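The Fenisdale Road Survey
A Short Story

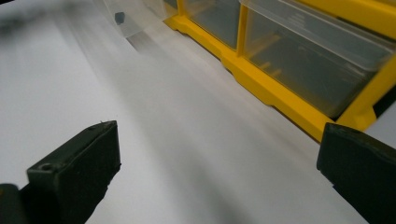
The Office of Land and Roads at Fenisdale received its instructions in August and assigned the work to Joana Sampaio, Senior Surveyor. She was to determine whether the proposed extension of the Veloso road would divide the marsh, and to report her findings to the Director, Mr. Guerreiro, before the autumn session. The Office had issued such instructions before, and its surveyors understood which findings were welcome. Ms. Sampaio spent her first morning looking at a broad white surface with gray shadow lying across it, on which no road had yet been drawn.

The existing track ran for 22 miles. She walked it in 6 days, accompanied by Tiago Seixas of the Drainage Section, who carried the stakes and said little. At each culvert they recorded the depth of the water on the east side and on the west. The east side was always deeper. Past the Sesovico quarry the west side held no water, and the reeds there had gone the color of rope.

"Was it so when you were a boy?" she asked him.

"My father kept a boat on that side," Mr. Seixas said.

She entered this in the field book under Remarks.

The draft report was returned to her twice. On the first occasion the Director requested that the word "severed" be replaced with "affected." On the second he requested that the Remarks be removed, as the boat could not be verified. Ms. Sampaio made the first change. With regard to the second, she wrote to the parish clerk, Zulmira Nogueira, and asked whether any register of boats had been kept.

The reply came in a parcel. It contained a ledger, over 100 pages long, in which each mooring on the west side was listed by owner, with the fee paid. The Seixas boat appeared on the fifth page. The last entry was dated the spring the track was paved.

Ms. Sampaio attached the ledger as Appendix A, restored the word "severed," and carried the report upstairs herself. Mr. Guerreiro was at his window. He asked her to leave it on the desk, and then he asked her to sit down.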